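Two grippers, one kitchen, no winner yet

I was told the Danduletti would change my mind about soft fingers. It has been bolted on and off the arm for most of February now and my mind is much where it was, so I may as well write down why.

For anyone new, I test this stuff in a kitchen because a kitchen is where the brochures say it will end up. The two grippers are the Danduletti, which has rubbery curved fingers and costs more than I'd like to admit, and the Kulby, which has two flat metal jaws with thin pads and looks like something from a school workshop. Same arm for both, same controller (the Nolitz, more on that below), same jobs.

The jobs are dull on purpose. Lift a plate by its rim. Move a piece of toy fruit from the plate to the board. Take a tea box out of a row without knocking its neighbours. I ran 90 goes with each gripper before I let myself have an opinion, and wrote down every drop.

The Danduletti is better at fruit. I'll give it that straight away. The fingers close round a lumpy thing and stay closed, and you can be quite lazy about where you point them. The trouble starts with anything flat. On the tea boxes the fingers bulge as they close, and the bulge pushes the next box along before the one you want has been picked up. The sales sheet calls this "gentle contact with surroundings". I'd call it shoving.

The Kulby can get into a gap and does the boxes well. It's poor on the banana, though, and it needs the arm lined up with real care or the jaws close on one corner and spin the thing round. Lining up means slowing down, and the Kulby runs took nearly twice as long as a result. Whether that matters depends on whether you are standing there waiting for a plate.

Then there are the cables. Neither maker shows you cables. Every photo in every catalogue has a smooth white arm with nothing hanging off it, as if power arrived by prayer. Mine are strapped where I can strap them and looped where I can't, and a good part of each session goes on checking that the loop won't catch when the wrist turns over.
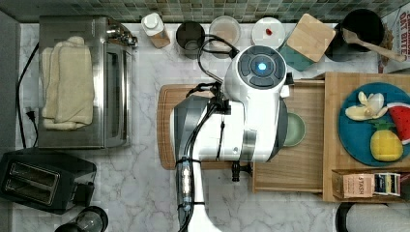 Mortimer Gallagher wrote in after my last post to say that I was being unfair, that soft fingers are meant to be tuned for each object and that running them at one closing force for everything is like judging a car in second gear. He gets good results on boxes by closing to about half force and coming in at a slant. He also thinks the Kulby flatters to deceive, and that the pads will go shiny by summer.

Fair enough on the slant. I tried it for an evening and the boxes did go better, though not well enough to pass the Kulby. On tuning I don't agree. If I have to tell the gripper what it is about to pick up, and how hard, and from which side, then a good deal of the cleverness I paid for is being done by me. The makers sell it as a thing you don't have to tune. I'm judging it on that.

He may be right about the pads. Recep Yurt had a pair go the same way, and he cuts his own now from bicycle inner tube.

The Nolitz controller deserves a grumble too. It's steady once it is going, and the stop button is where your hand expects it. But changing grippers means typing in the weight and length again every time, with no way to save two sets and swap between them. I rang Whitlock, who sold it to me, and was told the feature is "on the list". It was on the list when I bought it.

So the Danduletti is back in its box for the moment and the Kulby is on the arm. Next job is the wooden spoon, which both of them have dropped already.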